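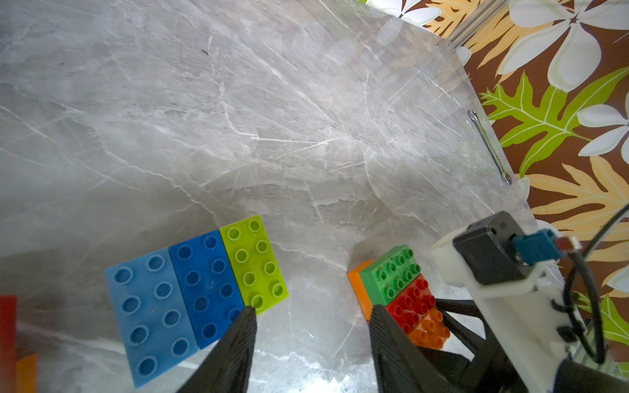

플레민덴(Fleminden) 공유사무동의 실내 소음 대책을 논의한 입주사 회의의 기록이다. 지난 회의에서 결론을 내지 못한 흡음 패널 설치, 음향 마스킹 장치 시험 운영, 통화 구역 지정을 이어서 다루었다. 회의에 앞서 마감재 이야기가 잠깐 나왔다. 회색 대리석 무늬 판 뒤로 짙은 갈색 바탕에 흰 꽃과 잎이 크게 들어간 벽지가 보이는 조합을 두고, 무늬가 많은 공간은 "조용하게 느껴진다"는 업체 안내문의 문구에 동의하느냐는 질문이 있었으나 그렇다고 답한 참석자는 없었다. 느낌에 관한 문구는 검토 자료에서 빼고 측정값과 비용만 보기로 하였다.

일자: 13/01/2023
장소: 플레민덴 2층 공용 회의실
진행: 사리타 라지푸트(Sarita Rajput)
참석: 번역사무소, 회계사무소, 의류 디자인실, 온라인 강의 제작실, 건물 운영팀
불참: 건축설계사무소(서면 의견 제출)
기록: 건물 운영팀

전 회의 기록 확인

전 회의록 중 "입주사 대부분이 패널 설치에 찬성하였다"는 문장에 대해 회계사무소가 수정을 요청하였다. 당시 거수를 하지 않았고, 반대 의견을 말한 사람이 없었다는 것을 찬성으로 적은 것은 곤란하다는 지적이다. 운영팀은 분위기를 요약한 표현이었다고 설명하였다. 라지푸트 님은 분위기로 예산을 집행할 수는 없으니 해당 문장을 "뚜렷한 반대는 없었다"로 고치자고 하였고, 그대로 수정하였다.

안건: 소음 측정 결과

운영팀이 측정업체 피옹테크(Piątek)의 보고서를 설명하였다. 보고서 요약에는 2층 복도 쪽의 소음이 60데시벨로 적혀 있고 "업무 집중을 현저히 저해하는 수준"이라는 평가가 붙어 있다.

라지푸트 님은 이 수치가 평균값인지 최댓값인지 물었다. 운영팀은 보고서 본문에서 구분을 찾지 못하였다고 답하였다. 측정 시간대도 "업무 시간 중"이라고만 되어 있어 점심 무렵 복도가 붐빌 때 잰 것인지 오후에 잰 것인지 알 수 없다. 온라인 강의 제작실은 실제로 녹음에 지장을 주는 것은 복도의 말소리보다 문 닫히는 소리라고 하면서, 순간적인 충격음이 보고서에 전혀 나오지 않는 점을 문제로 들었다. 번역사무소도 같은 의견이다.

의류 디자인실은 조금 다른 이야기를 하였다. 재봉기를 돌리는 쪽이 자기들이고, 보고서의 평면도에서 소음원으로 표시된 곳이 바로 디자인실 옆인데도 측정하던 날 재봉기를 썼는지 확인하러 온 사람이 없었다고 한다. 그날 재봉기를 쓰지 않았다면 표시의 근거가 무엇인지 설명이 필요하다는 것이다. 운영팀은 당일 작업 여부를 기록해 두지 않았다고 인정하였다.

건축설계사무소의 서면 의견은 보고서를 참고 자료로만 쓰고 의사 결정의 근거로 삼지 말자는 내용이다. 다른 참석자들도 이 의견에 가까웠다. 다만 회계사무소는 이미 비용을 치른 보고서이니 버리기 전에 빠진 항목을 무상으로 보완해 달라고 요구하는 것이 순서라고 하였다.

결정: 운영팀은 피옹테크에 측정 시간대, 수치의 종류, 충격음 측정 여부를 서면으로 질의한다. 회신 전까지 보고서의 평가 문구는 입주사 안내문에 인용하지 않는다.
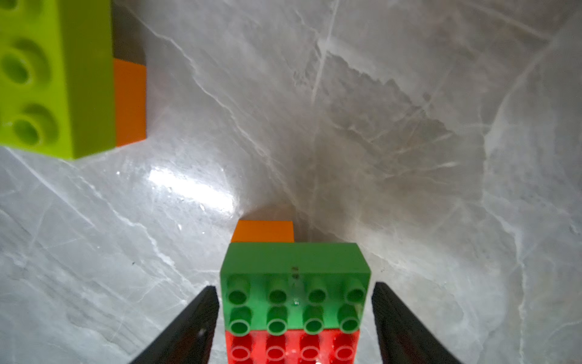

안건: 흡음 패널 설치

포론(Poron)의 견적은 복도와 회의실 벽면을 합쳐 579만 원이다. 설치비는 들어 있으나 철거비와 벽면 복구비는 빠져 있다. 회계사무소는 임대차 계약에 원상 복구 조항이 있는 이상 철거비를 뺀 금액은 총액이라고 부를 수 없다고 하였다. 운영팀이 업체에 전화로 문의하였을 때는 "나중에 떼어 낼 일은 거의 없다"는 답을 들었다고 한다. 라지푸트 님은 그 답은 가격이 아니라고 하였다.

성능에 대해서도 질문이 많았다. 제안서에는 "소음이 절반으로 줄어든다"는 문구가 있는데, 무엇의 절반인지가 없다. 온라인 강의 제작실은 패널이 방 안의 울림을 줄이는 데는 쓸모가 있어도 벽을 넘어오는 소리를 막는 물건은 아니라고 설명하였다. 회의실 안에서 말이 웅웅거리는 문제와 옆방 통화가 들리는 문제는 별개인데, 제안서는 둘을 한데 묶어 놓았다는 것이다. 운영팀은 제안서에 실린 설치 사례가 식당과 로비 위주이고 칸막이 사무실은 없다는 점을 덧붙였다.

의류 디자인실은 그래도 회의실만큼은 손을 보아야 한다고 주장하였다. 거래처와 화상 회의를 하면 상대가 몇 번씩 되묻고, 그때마다 목소리를 높이다 보니 복도까지 시끄러워진다고 한다. 번역사무소는 회의실 창에 두꺼운 커튼을 달아 보고 나서 판단해도 늦지 않다고 하였다. 운영팀이 창고에 남은 커튼이 있다고 하였으나 길이가 맞는지는 확인되지 않았다.

패널 표면의 먼지를 어떻게 관리하는지도 물었다. 제안서에는 "관리가 필요 없음"이라고 되어 있다. 이 문구를 믿는 참석자는 없었고, 청소 방법과 화재 관련 시험 성적서를 함께 받아 보기로 하였다.

결정: 복도 설치는 보류한다. 회의실에는 커튼을 먼저 달아 본다. 포론에는 회의실만 따로 뗀 견적과 철거비, 시험 성적서를 요청한다.
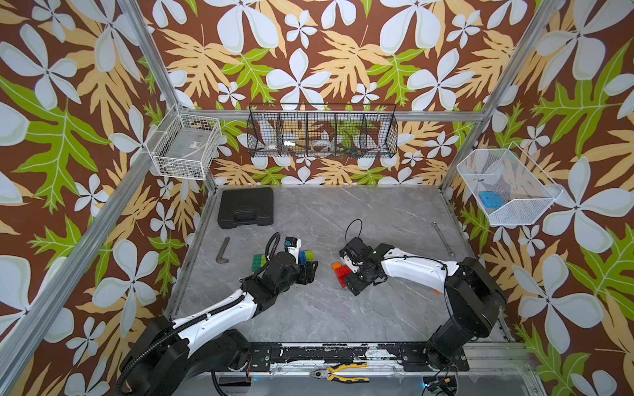

벽에 걸린 철망 바구니와 갈색 바탕의 꽃무늬 벽지

안건: 음향 마스킹 장치 시험 운영

플레르노(Flerno)는 천장 가까이에 작은 스피커를 달아 일정한 배경음을 내보내는 장치이다. 말소리가 덜 또렷하게 들리도록 하는 방식이라고 한다. 업체는 3주 동안의 무료 시험 운영을 제안하였고, 시험이 끝난 뒤 별도 의사 표시가 없으면 6개월 이용 계약으로 넘어간다는 조건을 달았다.

회계사무소는 이 조건에 분명히 반대하였다. 무료로 써 본 뒤 아무 말도 하지 않으면 돈을 내는 구조라면 그것은 시험이라고 하기 어렵고, 담당자가 휴가라도 가면 그대로 계약이 된다는 이유이다. 운영팀은 업체가 자동 전환 조항을 뺄 수 있다고 구두로 말하였다고 전하였다. 구두로 한 말이라면 문서로도 써 줄 수 있을 것이므로 문서를 받고 다시 논의하자는 데 의견이 모였다.

온라인 강의 제작실은 배경음 자체를 걱정하였다. 시끄러워서 모인 회의에서 소리를 하나 더 트는 안이 올라온 것이 이해되지 않으며, 녹음에 그 소리가 섞이면 편집으로 지우는 시간은 누가 보상하느냐고 물었다. 운영팀은 구역별로 음량을 조절할 수 있다는 자료를 제시하였다. 그 자료에는 음량을 얼마나 낮추면 효과가 사라지는지가 없었다.

번역사무소는 시험을 하더라도 평가 방법부터 정해야 한다고 하였다. 시험이 끝난 뒤에 "좀 나아진 것 같으냐"고 물으면 대개는 그런 것 같다고 대답하기 마련이라는 것이다. 라지푸트 님은 장치를 켠 날과 끈 날을 입주사에 알리지 않고 섞은 다음, 날마다 짧은 설문을 받는 방법을 제안하였다. 의류 디자인실은 스피커에서 소리가 나는지 안 나는지는 다들 알아차릴 것이라며 설문의 의미를 의심하였고, 이에 대해서는 뾰족한 답이 나오지 않았다.

결정: 자동 전환 조항을 삭제한 계약서 초안을 받기 전에는 시험 운영을 시작하지 않는다. 평가 방법은 라지푸트 님과 번역사무소가 초안을 만든다. 강의 제작실 쪽 구역은 시험을 하게 되더라도 제외한다.

안건: 통화 구역 지정

복도 끝 공간을 통화 구역으로 정하고 나머지 복도에서는 통화를 삼가자는 안이다. 비용이 들지 않는다는 것이 운영팀이 내세운 장점이다.

건축설계사무소는 서면으로 찬성하면서, 작년에도 같은 안내문을 붙였고 지키는 사람이 드물었다는 점을 적었다. 회계사무소도 안내문을 다시 붙이는 것만으로 결과가 달라질 이유를 모르겠다고 하였다. 운영팀은 이번에는 바닥에 표시를 하겠다고 하였으나, 바닥 표시가 안내문보다 잘 지켜진다는 근거는 따로 없었다. 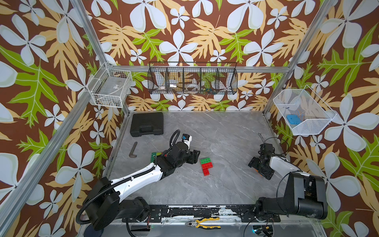 의류 디자인실은 통화 구역으로 거론된 자리가 겨울에 춥다고 하였다. 추운 자리를 정해 두면 사람들은 따뜻한 곳에서 계속 통화할 것이고, 결국 규칙을 지키는 사람만 손해를 본다는 의견이다. 번역사무소는 사용률이 낮은 작은 회의실을 예약 없이 통화용으로 여는 쪽이 낫지 않겠느냐고 물었다. 운영팀은 사용률 자료가 예약 기록 기준이어서, 예약하지 않고 들어가 쓰는 경우가 빠져 있다고 답하였다. 그렇다면 사용률이 낮다는 말도 아직은 할 수 없다.

작은 회의실을 열 경우 한 사람이 오래 차지하는 문제를 어떻게 할지 이야기가 길어졌다. 문에 모래시계를 걸자는 제안, 의자를 치우자는 제안이 있었다. 의자를 치우자는 제안은 다리가 불편한 이용자에게 부담이 된다는 지적에 따라 철회되었다.

결정: 복도 통화 구역 지정은 부결하였다. 작은 회의실을 다음 회의까지 예약 없이 개방하고, 운영팀이 문 앞에 기록지를 두어 이용 시각을 적게 한다. 기록지 작성이 잘 되지 않을 것이라는 회계사무소의 의견을 함께 적어 둔다.

기타

복도 문의 닫힘 속도: 강의 제작실이 다시 제기하였다. 문에 달린 도어 클로저를 조정하면 되는 일인데도 지난 회의부터 장비 구매만 논의하고 있다는 불만이다. 운영팀은 조정을 시도하였으나 나사가 헛돈다고 하였다. 부품 교체가 가능한지 알아보고 입주사 게시판에 결과를 올린다. 라지푸트 님은 이 건을 다른 안건보다 먼저 처리해 달라고 요청하였고 이견이 없었다.

비용 분담: 면적 비례로 할지 균등하게 할지는 논의하지 않았다. 무엇을 살지 정하지 않은 상태에서 분담 비율부터 다투는 것은 무리라는 의견이 많았다. 의류 디자인실은 소음원으로 지목된 업체가 더 내야 한다는 논리가 나올 경우 피옹테크 보고서의 평면도부터 다시 따지겠다고 밝혔고, 이 발언을 기록에 남겨 달라고 하였다.

입주사 설문: 운영팀이 준비한 문항 가운데 "소음 개선 공사가 필요하다고 생각하십니까"는 답을 유도한다는 지적이 있어 삭제하였다. 대신 언제, 어디서, 어떤 소리 때문에 일을 멈추었는지를 자유롭게 적게 한다.

후속 조치

피옹테크 서면 질의: 운영팀
포론 분리 견적 및 시험 성적서 요청: 운영팀
회의실 커튼 길이 확인과 설치: 운영팀, 의류 디자인실
플레르노 계약서 초안 수령: 운영팀, 검토는 회계사무소
시험 평가 방법 초안: 사리타 라지푸트, 번역사무소
도어 클로저 부품 확인: 운영팀

다음 회의 일정은 업체 회신을 받은 뒤 정한다. 운영팀은 늦어도 5월 안에는 열자고 하였고, 회계사무소는 회신이 없더라도 그때는 열어야 한다는 조건으로 동의하였다.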